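Shape-sorting board

A shape-sorting board (also called a form board, a peg board or, in my house, "the holes") is a block or tray with cavities cut into it, each meant for a piece of matching outline. I've been keeping this entry going for a good while now and I still get letters asking whether it counts as a puzzle. I say yes! A jigsaw asks you to fit pieces to each other, a form board asks you to fit them to a bed, and both belong on the puzzle shelf as far as I'm concerned.

Boards come in wood, card, plastic and foam. Foam is my favourite because it's quiet (anyone who has lived with a wooden one on a tiled floor will know what I mean) and because you can cut a proper deep well in it.

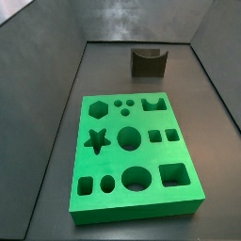
Vol. 2, p. 149

The choice of shapes is where makers show their character. Circles and squares are in nearly every set, and a star is a lovely thing to have, although it's a pest to line up when you're in a hurry. Green foam boards of this sort often mix the plain outlines with a few stranger ones, such as a hexagon, or an arch that takes a U-shaped piece. I'm very fond of the arch. It has a clear front and back to my eye, even when the piece would go in just as well either way round, and I've caught myself turning it over and over for no reason at all.

Small round holes set in a triangle are another old favourite. They make you think about the spacing as well as the outline, so they suit players who've already grown bored with the big circle.

Names and makers

The naming is a muddle, I'm afraid. The Hulletti catalogue lists them as "bed puzzles", Lengyel says "form blocks", and the Vudov sets I grew up with just had "SHAPES" on the lid. I've gone with the plainest name for this article. Collectors who use catalogue numbers will want Hulletti 654, the big foam set, which came out one February and was gone from the shops before Easter.
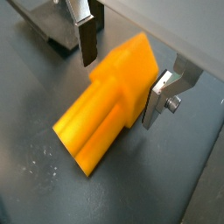 Loose pieces are a subject of their own, and I could go on about them all day. The old ones were turned or sawn, and if you lost one you wrote to the maker and waited. These days people print their own, and some of the results are really pretty. I'm thinking of the see-through orange-yellow kind, with a stepped body and a raised rib running along the narrow part, where the light gets into the plastic and goes from yellow to deep amber. A long piece with a ridge gives your fingers something to follow too, and I like that in a piece. My only grumble is that printed edges can be rough, so a rub with fine paper before first use is a good idea.

Playing

There are no fixed rules. Most people simply fill the board, largest pieces first. Loltitz prints a version for two in its leaflet, taking turns, with 10 seconds a go (I find this far too short, and so does everyone I've played it with). Another way is to close your eyes and work by touch, and a star with deep walls is very good for that.

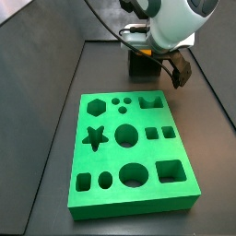
Foam board with star, hexagon, oval and other cavities.

Care

Wipe foam with a barely damp cloth and let it dry flat. Crumbs gather in the deep round wells, and a soft paintbrush gets them out. Don't leave pieces pressed in over the winter, as the foam can take a set and the fit goes slack.

See also: Jigsaw; Peg solitaire; Tray puzzle

Last revised 23 May 2024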